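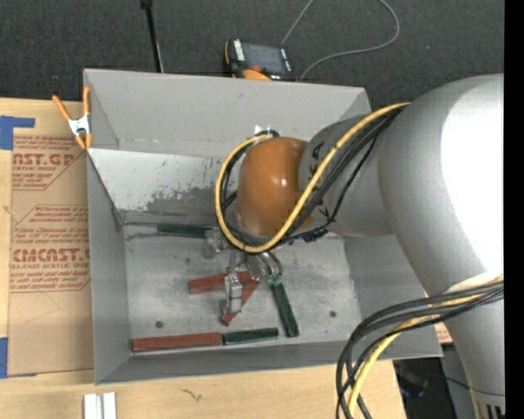

Ticket 705: Seats for the July show are sold twice
Opened by: Ratree Boonchu, box office, Rattanakul Theater
Product: Vadach Ticketing
Status: Waiting for customer

Ratree Boonchu
Hello. We sell tickets for our July play, "The Salt Road," and 10 seats in the balcony were sold two times. Both buyers received a confirmation with the same row and seat number. I closed the balcony on the sales page so that it does not become worse. Please tell me what I should check.

Mwende Ogola, support
Hello Ratree, thank you for closing the balcony. Do you have more than one seating plan connected to this play? Please look under Venue, then Plans.

Ratree Boonchu
Yes, I see two plans. One is the normal plan with 500 seats. The other is a copy with the name "Balcony school groups." Our director Manee Sitthichai made it for the student matinees, and it is connected to the evening performances also.

Mwende Ogola, support
This explains the problem. Each plan keeps its own list of sold seats. Please do the following:
1. Export the orders from both plans.
2. Disconnect the copy from the evening performances. Do not delete it, or the matinee orders will go with it.
3. Open Tools and run Compare Seats.

Ratree Boonchu
I did steps 1 and 2. In step 3 the page stays white. I tried 3 times, with two different browsers.

Mwende Ogola, support
The tool needs the administrator role, and your account has the role Sales. Can Manee log in and run it, or change your role? Please keep the balcony closed until then.

Ratree Boonchu
She is in rehearsal until the evening. I will ask her after and write here again.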